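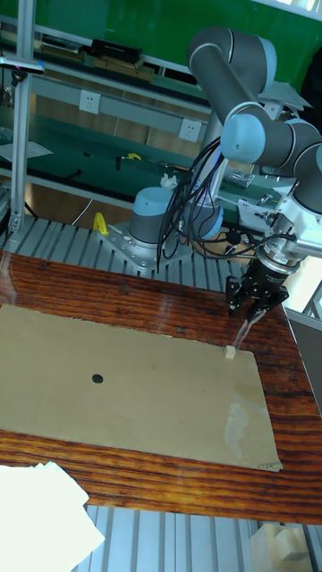

The arm over the cardboard sheet, gripper down.

Tuesday, by Rehema Ondieki
Filed under: Bench notes / Arm upkeep

Wondimu reported that picks on the right side of the table were landing 3 mm short. The left side was fine. An error that grows with reach usually means the base or the tool offset, so I checked the base first.

The bolts on the mounting plate were all tight. I put an indicator on the plate and leaned on the elbow. No movement worth writing down.

Next, the wrist. The stored tool length was 127 mm, measured from the flange face to the fingertips. That number dates from before April, when Tsehay changed the fingers on the two-finger gripper. I measured again and got 132. The controller had been working with a gripper 5 mm shorter than the real one, and with the wrist tilted at long reach, part of that turns into sideways error.

I entered the new value, saved it under a new name and kept the old file. Then I ran the touch-off at low speed: fingers straight down, stop above the sheet, check the gap, repeat at the far side.

The cables are still in loose loops from the arm past the base. They clear everything in the current program, but a full turn of the wrist would pull them tight. I have limited that joint in software until the longer ties arrive from Hviid.

Still to do: replace the cardboard, whose right edge is getting scuffed, and write the tool length on the bracket in marker.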